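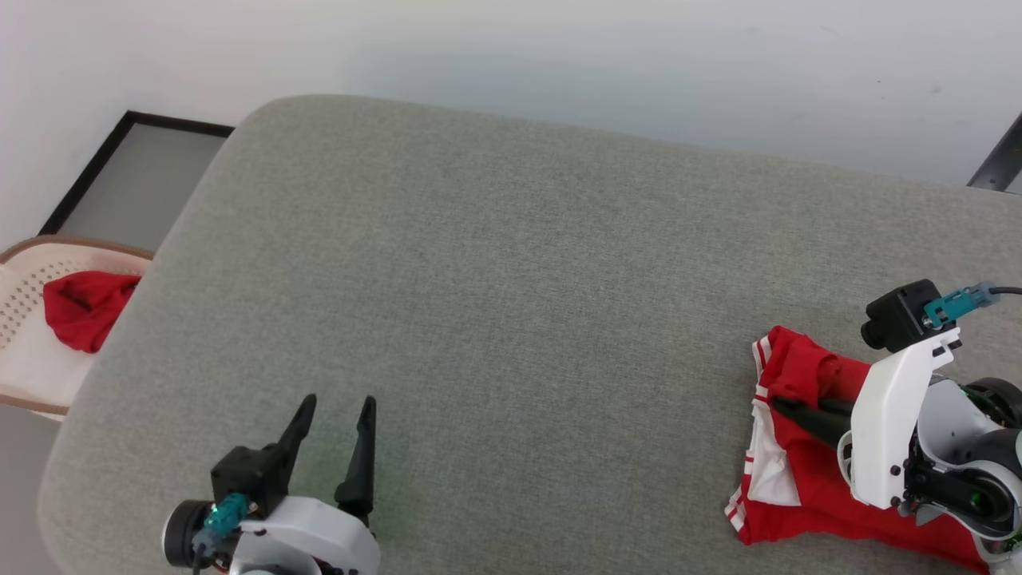

**Folding work at Escobedo: where we are**

The Madasance project finished its first long stretch of recordings in September. We had 3,516 demonstrations on the drive when we stopped, and 3,381 of them passed review and went on to training. Several members asked for an update after the last newsletter, which only gave the work one line, so this one is longer.

For those who joined over the summer, Madasance is the clothing project at our Escobedo workshop. An operator sits at a pair of hand controllers and drives both arms through a piece of laundry work: get the garment onto the table, spread it out, fold it, put it to one side. The arms copy the operator's hands, and everything is recorded along with the camera views. The control software is Drulirano, which Gateck lets us use under the same terms as last year. We are still on the older release and will stay on it until the current set is done, so that all the recordings come out in one format.

**What the operators have learned**

Cloth is slow to learn. Most new operators can pick up a block on their first try, and then spend their first whole session failing to get hold of a sleeve. You get no feeling through the controllers, so you have to judge the grip by eye. The common mistake is to come in too high and close on air. The next most common is to push down so hard that the arm stops itself and has to be reset.

What works for most of us is to touch the table lightly with the fingers open, slide a short way until the cloth bunches up, and close on the fold. A bunched fold is much easier to hold than a flat edge. On garments with a thick trim or band, go for the cloth next to the trim. The trim is stiffer and tends to slip out as you lift.

Two hands help, but only if the second one has a job. We threw out a good number of early recordings in which the left arm wandered around while the right did all the work. If you don't need an arm, park it over bare cloth with the gripper open and leave it there. The trained policy copies whatever you do, including the fidgeting. We saw this in the spring, when the arms picked up a habit of making a small circle before each grasp. It came from one week of recordings in which several of us did exactly that while we thought about where to grab.
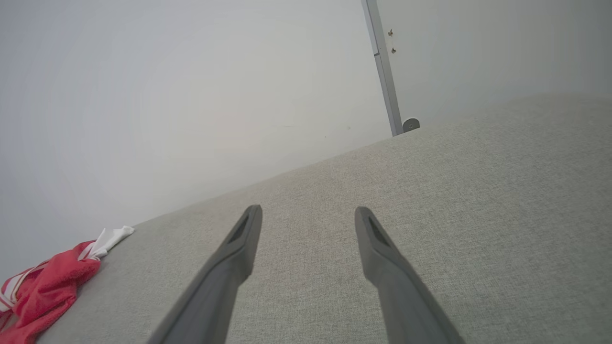

Pauses are a related problem. A short stop is fine, but a long one teaches the arm to stand still, and then it may never start again. We now ask operators to look over the garment before they press record and decide on the first two grasps. If you get stuck for more than a few seconds, end the recording, mark it as a bad take and start over. Bad takes cost very little. A take with a long stop in the middle costs the reviewer time, and it usually gets thrown out in the end anyway.

The time limit for a single take is now 60 seconds. It used to be longer, but the long takes were mostly people trying to rescue a fold that had already gone wrong. Recoveries are still useful and we want some of them. Please record them separately: start with the garment already in a mess, fix it, and stop. Label these "recovery" so they don't get mixed in with the regular folds.

**Wrist views**

Operators have mostly been driving from the overhead view, and the wrist views sit in small windows on the second screen. We suggest making them larger. From overhead, the gripper often hides the very spot you are trying to grab. The wrist view shows the space between the fingers, and once you are used to the tilt you can line up on a fold much faster. Getting used to it took most people a few sessions. Turn one wrist back and forth without gripping anything and watch how the picture moves before you start your first take.

Check both wrist views before each session, too. Move the arm through its full reach and make sure the cable follows without pulling. We lost most of an afternoon in August to a plug that had worked its way partly out. The picture dropped only when the arm was stretched out, so it went unnoticed until review.

**How the trained version is doing**

We ran 88 trials on garments that were in the recordings, with a fresh start each time. Spreading the garment out is the strongest step. The first fold is decent. The second fold is where it falls apart, mostly when the edges don't line up after the first and the arm grabs one layer instead of two. Dark, thin shirts gave the most trouble. Brighter clothes with clear trim went better, though we haven't run enough of them to say how much of that is the color and how much is the weight of the cloth.

Starting position matters more than we expected. Nearly all our recordings began with the garment on the right half of the table, and the policy is noticeably worse when we start it on the left. That is our own fault and can be fixed with more recordings.

**What we need next**

The next set will cover left-side starts, garments that are inside out, and garments dropped in a heap with no smoothing first. Please don't tidy the heap before you press record. Drop it and leave it however it lands.

We also need left-handed operators. The current set was recorded almost entirely by right-handed people, and the left arm does far less of the fine work. If you are left-handed and have never driven the arms before, you are very welcome. Training takes one evening and you will do your first takes next to someone who knows the setup.

Sessions start at 6:30 p.m. and run until 9. Sign up on the sheet by the Escobedo front door, or reply to this newsletter with the evenings you can make. Each slot is for two people, one driving and one resetting the table and marking takes, and you swap halfway through.

Clothing donations are fine as long as they are clean and free of pins and loose buttons. Children's sizes are best for this table. Adult coats and anything with a heavy zipper are too much for the grippers at the moment, so please hold on to those.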